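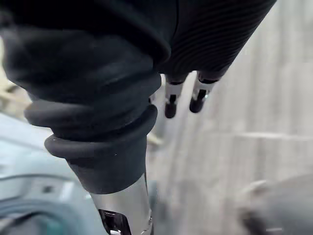 Saturday, April 20, 2019. Fourth go at the dust boot for the floor lamp, the tall one with the sliding stem that So-yul wants to put in the reading corner at Ultside. I've been drawing every fold the same width, top to bottom, and it keeps looking like a stack of donuts. The black rubber boot has one broad fold up top, then two rings that really bulge, and then it narrows down to the polished shaft, and I like that so much better! So that's the profile for mold four: wide shoulder, two fat rings, long taper to the stem. I also want that slight gloss on the rims if I can get it, with the creases left duller. Might be a matter of sanding the mold only in the valleys - will try it on a scrap first.

Mold three, for the record. Poured 400 grams of the Flada black, which was way too much (I scraped the rest into a cup and it's now a very nice doorstop). Left it 18 hours under the bench with the heater off. It came out of the mold in one piece, but the lower fold had torn halfway round by the time I got it over the core. My own fault, I pulled from the bottom. Nam-gil says always roll it down from the top like a sock, and yes, he did tell me that last time too.

The wall thickness is still bugging me. Thin folds squash beautifully, then they hang there looking tired when you slide the stem back up. Thick ones spring back but it takes both hands to move the lamp, and So-yul was not impressed. For mold four I'll keep the shoulder thick and go thinner in the rings. No idea yet what to do at the bottom. Maybe a lip that a clamp can sit on, maybe just a tight fit.

Cut the new core this afternoon out of the leftover Akolgo board. Length is 209 mm with the lip, so trim it after the fit test and NOT before. Two coats of sealer on, second one still tacky when I left. If you're in before me please don't touch it, and please don't set your coffee next to it - Nam-gil, I mean you.

Vikley release spray is nearly out. There's enough for one mold, possibly one and a half if whoever uses it is stingy. I've put it on the order sheet along with mixing cups.

Next: seal check, spray, pour, then leave it a full 72 hours this time, even if I'm dying to look. So-yul doesn't need the lamp until June anyway.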